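# Druncombe Folding Table

*Skivum catalog, page 64. Last revised May 1, 2019.*

Most laundry gets folded on a bed. The bed is too low, too soft and already has a cat on it, and everything folded there comes out slightly rounded. The Druncombe is a table for people who have had enough of this, or who run a shop, a uniform room or a club store and were never offered a bed in the first place.

It has a pale wooden top, a sensible height and two round holes. We have been selling it for 11 years and the only part of it we get letters about is the holes, so they have their own section further down.

## What you get

- One tabletop with a clear lacquer finish
- Four legs, with screw feet for floors that aren't level
- A bag of bolts, with one more than you need
- Two black cable grommets, loose, to press in or leave in a drawer
- An instruction sheet, four drawings and very few words

The backdrop, the lettering and the shirts are not included. People do ask.

## The top

The surface is smooth enough that a knit shirt slides when you want it to and hard enough that a crease stays where you put it. We tried a padded version once, under the name Plinunmont. It was lovely to lean on. Shirts folded on it looked as if they had been slept in, and we sold the last of them as craft tables.

Wipe it with a damp cloth and dry it with another one. It will put up with steam from a hand steamer, in passing. It will not put up with an iron, and the lacquer will tell you so in the exact shape of the iron.

## The holes

They are for cables. A label printer, a steamer or a lamp can stand on the table with its cord going straight down through the wood, and nothing trails across the spot where you are trying to fold a sleeve.

They are also, according to our customers, for dropping pins into, for losing collar stays, and for a child to look through. If you don't want them, the Sjöberg top has none and costs the same. It outsells this one slightly in homes and hardly at all in shops, where sooner or later somebody buys a label printer.

## Folding a polo on it

Polos are the garment we are asked about most. A T-shirt forgives you and a dress shirt has buttons to line up with, but a polo has a ribbed collar that wants to go its own way. The short method:

1. Lay the shirt face down with the collar away from you, and smooth it from the middle out to the side seams.
2. Flatten the collar with your palm. Do it now, as you won't get another chance without starting over.
3. Bring one side in as far as the middle of the shoulder and turn the sleeve back on itself. Repeat on the other side and try to make them match.
4. Fold the hem up to the collar in two moves, then turn the whole thing over.

If the result looks like a parcel, good. If it looks like a sandwich, the sides came in too far.

## Setting it up for a display

The top is light in color, so pale stock needs something dark behind it or it tends to vanish. Plain black fabric does the job, and big letters on it can be read from farther off than you'd think. Leave the fabric enough slack to curve down behind the table – pulled tight, it shows every crease it ever had, and you'll find yourself ironing a wall.

Put one garment out open and keep the rest stacked somewhere else. Shoppers will unfold the whole pile if it's within reach, and they will not use the method above to put it back.

## Weight, price and delivery

| | |
|---|---|
| Rated load, spread evenly | 270 lb |
| Assembly | One person, or two who get along |
| Price | $1,861, legs included |
| Delivery | To the door, flat, in two boxes |

Yes, it's a lot for a table. It is a solid top that can be sanded and lacquered again when it gets tired, and we'll send you the lacquer. Stairs are extra – please tell us about them when you order, and please count the ones outside.

The boxes don't always arrive on the same truck. If you get only the legs, wait a day before writing to us. 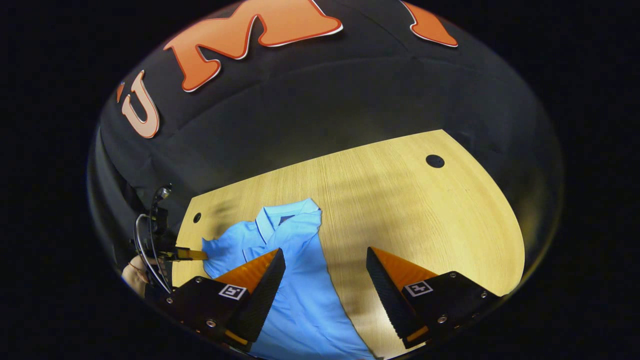
## Spare parts

Grommets, screw feet and bolts are kept in stock and sent by regular mail. Give us the table name and say whether your top has holes. For a replacement top, measure the old one before you throw it out.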